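Konik Yellow Parts Bins and Bergmann Steel Sorting Tray: Bench Review

Reviewed by Khairul Pillai

I bought four Konik open bins and one Bergmann stainless tray for sorting salvaged electronics. The bins are smooth inside, with no molded dividers. Konik sells them singly or in packs of 4. They replaced a set of gray Zarkov drawers that had a habit of sticking.

Test load was 1,204 parts over 7 evenings, mostly bare boards, short-lead components and connectors. Each part went from the tray to a bin and was logged. 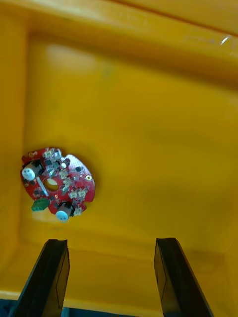

Floor finish matters more than wall height for this work. A textured floor catches cut leads, and parts then have to be picked out one at a time. The Konik floor is smooth enough that a board can be slid to the wall and tipped up by its edge. It does show smudges. A damp cloth removes most of them, and solvent is best avoided on the plastic.

Color is a matter of preference. Yellow gives good contrast against red, green and black parts. Small beige connectors are harder to find, and Auður Sveinbjörnsson, who shares the bench, would have chosen blue for that reason.

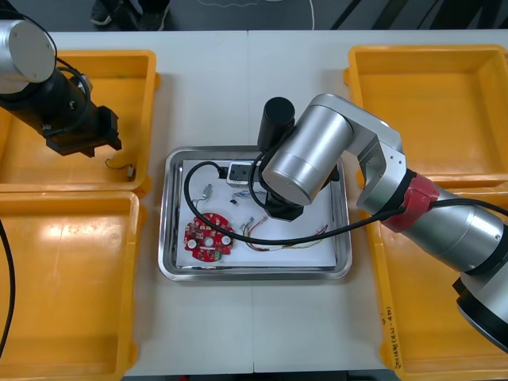 Does the tray need a liner?
For small parts, yes. Bare steel is conductive and reflective, and parts skate on it. Plain white paper fixes the glare and the sliding, but use a proper dissipative mat for anything sensitive to static.

The tray rim is raised and even all the way around, with no sharp spots on my sample. I carried it loaded between benches and lost nothing over the side.
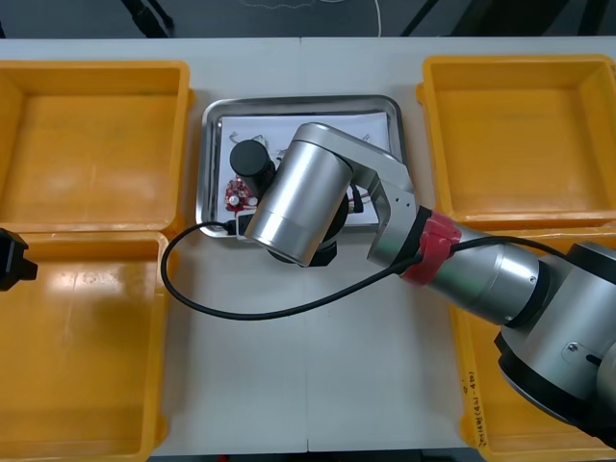 Layout took some trial and error. My first arrangement had all the bins in a row behind the tray, and the far ones were a stretch. Two on each side with the tray in the middle is better, and the bins can sit rim to rim to save width. The gloss is a drawback - overhead light reflects off the yellow floor of an empty bin, so a diffused lamp is worth having. Labels also need thought. Ink directly on the outer wall is quick, but I would pay extra for a molded card slot like the one on the Tundeck bins.

Bins: recommended, with the reservation about labels. Tray: recommended, lined.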